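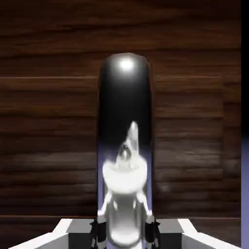

October, start 8:40

Pack saddle from the Vasilakis loan, cont'd. Mule, mountain artillery type, Macedonian front according to the family. No unit stamp found yet. Kosmas is sure it's Greek army issue, I'm not, the crosstree looks more like a local repair on top of somebody else's saddle. Leave the label as "pack saddle, c. 1916-18" until we know.

Weighed again without the breeching. 17 kg. Same as last time, so the scale is fine and the old card is wrong. Corrected the card in pencil.

9:15
Near side panel, stuffing. Opened the seam where it had already gone, did not cut anything. Straw on the outside, then a layer of what I think is horsehair, then straw again. So restuffed at least once in its working life. Packed much harder at the front. Bagged a pinch of each layer for Sizwe to look at under the scope. Labels:

- NS-1 outer straw
- NS-2 hair
- NS-3 inner straw (has seed heads in it, keep these whole!!)

Bag NS-2 has a hole, re-bag.

Lining is wool, coarse, brown. Moth damage old, no live activity. Sweat staining follows the ribs of the animal more or less, and it's heavier on the off side. Uneven load? Or a mule that leaned. Would like to ask somebody who actualy packs mules. Kosmas says his grandfather's village still has a man who does it, will phone.

10:30
Leather. Girth straps bad, red rot on the inside faces, comes off on the glove. Breeching strap better then expected. Tried the Zelo consolidant on the torn offcut first, 3 passes, soft brush, let each one go off before the next. Darkened a little. Can live with that on the undersides, not on the tooled bit near the buckle. Stop there until Sizwe has seen it.

Do NOT use the old dressing in the green tin. Half the trouble with the front strap is somebody's neatsfoot oil from years back, it's come up as white bloom all along the stitching.

Stitching count near side girth, skip, did it last time, see page with the coffee ring.

11:50
Ironwork. Hooks for the load rings, hand forged, both. One is a replacement, thinner in the neck and the rivet head is peened from the wrong side. Light surface rust, stable. Dry brushed only. There's paint in the corner of one, grayish green, tiny. Leave it alone, maybe a sample later if the family says ok. They were fine about the stuffing but I'd ask again for paint.

Lunch late

2:10
Stand for the Odero display. Pakwood sent the wrong form, it's shaped for a riding horse, far too much wither. Saddle sat on it for a minute with tissue between and you could see it would spread the arches. Took it straight off. Phoned them, they can remake, price is 375 and they want the back profile by template this time. Budget line has that much in it if we drop the second plinth. Kosmas to decide.

Cut a template out of card from the inside of the arches, front and rear. Rear one came out crooked, redid it. Both are on top of the plan chest, DON'T put anything on them.

3:30
Read through the letter copies the family sent along with it. Great-uncle was a driver with the mountain guns. Mostly about food and boots. One good passage where he says the mules went up at night with their bits wrapped in rag so they wouldn't clink, and that his would stop dead on any bridge till he walked over first and came back for it. Might make the panel text. Needs a proper translation, Kosmas did that one off the cuff at the bench and I wrote it down with a glove on.

He also mentions 30 animals lost in one winter, mud and cold, no shelling. Can't tell if he means the battery or the whole column. Don't quote the number.

4:45
Sizwe in. Looked at NS-3, says probably barley, wants a second opinion on the seed heads before it goes in writing. Likes the Zelo test on the offcut, doesn't like it on the straps, thinks we should try it weaker. Fine.

To do
- weaker mix, new offcut, leave overnight
- template drawings to Pakwood
- ask re paint sample
- muleteer phone no. from Kosmas
- re-bag NS-2 (still not done)
- photograph off side panel before anyone opens it

Covered with Tyvek, lights off 5:20. Humidity logger needs a battery.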